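Home Issues Authors Submit Search

4.2 Reallocation of handling work at the Litgate site

Before the change, handlers at Litgate carried each framed piece from intake to the packing bench and logged it on paper. Grigore Anghel's shift records give 40 frames per handler on a normal day, with most of the delay occurring at the bench. Under the new arrangement, transfers are first rehearsed in simulation and the grasp settings are then passed to the floor cell. Figure 3 shows a simulated grasp in which the two fingers close on a frame and hold it slightly tilted. The simulation set contained 700 trials, of which 200 used frames with a mat.

The handlers' tasks changed more than their hours did. Carrying was largely replaced by checking: staff now review rejected grasps, set the finger spacing for unusual moldings, and decide when a piece should be moved by hand. Eilidh Galbraith interviewed the day shift on a Tuesday and again in January. Several handlers reported less strain in the wrists and shoulders. The same people said that the work had become harder to pace, as rejected grasps arrived in clusters and could not be put off until the end of the shift.

Figure 3. Simulated grasp of a framed picture between two fingers. 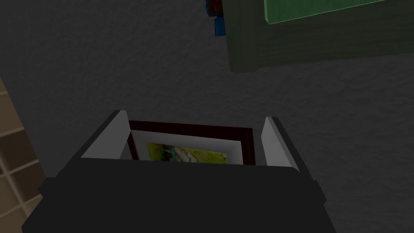 Training time was also affected. New staff at Litgate previously worked beside an experienced handler until the supervisor signed them off. They now complete 90 minutes of review practice before their first shift at the cell, and learn manual carrying later. Two supervisors objected to this order, and the Furkthorpe site has kept the earlier one.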